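Lidbridge opens orders for Jirkumik hand-held gripper kit

Lidbridge has begun taking orders for Jirkumik, a hand-held gripper kit for recording manipulation demonstrations without a robot arm. The base kit costs $773 and includes one gripper, a charging dock, a set of printed fiducial markers and a license for the company's Min processing software. Shipping starts in April.

The operator carries the gripper and works its jaws by hand while a wide-angle camera on the body records. Min then recovers the tool's path and the jaw opening from the video and exports both as a time-stamped trajectory. Lidbridge lists support for 2 export formats at launch, with a third planned.

The finger pads are sold separately in packs and can be swapped without tools. The markers are also replaceable, and Min includes a routine that checks their position after a change. The company recommends running it at the start of every session.

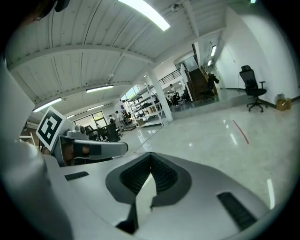

Yi-an Kwon said the calibration check was quick enough, but that path recovery in large rooms with reflective floors still needed a slow first pass with the gripper before any task was recorded. Sessions that skipped the pass had to be trimmed or thrown out more often, Kwon added, and the manual should say so on its first page.

Lidbridge said the mapping pass will become a prompted step in the next release of Min. Until then, users can start it from the session menu. Processing runs on a local workstation; a hosted option, Bradora, is priced by the recorded hour and accepts uploads in batches of up to 300 clips.

Battery life is not given in the data sheet. Ji-hoon Cheon of Lidbridge put it at more than 100 short demonstrations per charge, depending on clip length and screen brightness.

Labs ordering several kits can request matched calibration files, so that recordings from different grippers can be merged in one data set. The request has to be made at the time of order. Spare jaws and docks go on sale Thursday.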